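4.2 Sorting small household items into open containers

The second part of the work looks at what people do with the small stuff. Not furniture, not clothes – the things that end up on a table and stay there. Cups, cases, pouches, a first aid kit. Earlier writing on tidying at home mostly treats storage as shelves and closets, and the small open container gets a line or two. We think it deserves more than that.

Entries came from the household diaries described in section 3. 1,096 entries in total, of which 53 were thrown out (blank, or the item was never named). Diaries ran through October. People wrote in the morning or after dinner, wichever they liked, and put down what they had moved, where it went, and why if they had a reason. Many had none. "It was in the way" is the most common reason given, by a wide margin.

Three types of container keep coming up. Wire baskets, shallow plastic trays, and soft pouches. Lidded boxes come up too but mostly for things people wanted out of sight, so these are left for 4.3.

Baskets first. A wire basket is seen as a place for mixed things. Diary writers put fruit in it, then mail, then a charger. It fills up fast and is rarely emptied on purpose. Meinrad Eder, who coded the Gastau diaries, used the label "landing spot" for this and we keep his term. A landing spot is a container that takes whatever is in hand at the moment. Baskets are landing spots in most homes in the sample.

Trays work differently. Shallow sides, so things can be seen and picked up without digging. Writers tended to give a tray one job and stick with it: cups in one, sponges or small cases in another. Where a household had two trays of the same color the jobs were still kept apart, and people noticed when somebody else mixed them. Several entries from the Pradero group are simply complaints about this. Perforated trays were liked near the sink. Elsewhere the holes made no difference to anyone, as far as we can tell.

Pouches are the odd case. A folded pouch takes up very little room and so it gets laid down anywhere, often behind other things, and forgotten. In the Durar diaries the same pouch could be "put away" four times in a week without ever getting a place of its own. It is both a container and a thing to be contained, and our coding sheet did not handle that well. See the note in section 6.

First aid kits were coded seperately. They are small, they stand up on their own, and nearly all writers wanted them in reach but off the working part of the table. Back edge, end of the counter, top of the fridge. 11 households moved the kit at least once in the month and every one of them moved it back. No other item in the diaries was that stable.

Fig. 3 has the table layout with the basket in the middle, two trays in front of it, and the first aid kit and folded maroon fabric item toward the back. Cups share the right tray. The basket is empty.

On order of work. Most people cleared the front of the table first and went back from there. Kubíček households were the exception, starting with the largest item whatever its position. We have no good explanation. Table size may matter – to be checked.

Fig. 3. Table layout, basket empty.

Tags: Home & Storage, Everyday Objects, Working Papers

Comments (3)

tidyshelf: The bit about trays is my house exactly. Mixed trays = argument.

R. from upstate: Did you ask about kids? Ours use the basket for toys and nothing else fits after that.

plainjane: Would like to see 4.3 on the lidded boxes, is it up yet?

Related items
Where the mail goes: paper on kitchen counters
Hooks, bowls and the key problem
Labeling in shared kitchens
What 1,000 drawers have in common

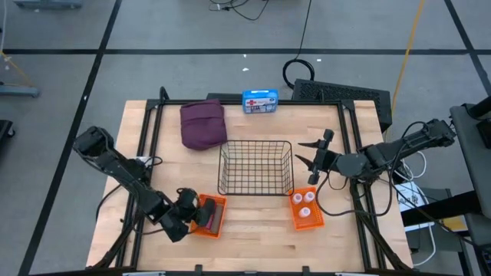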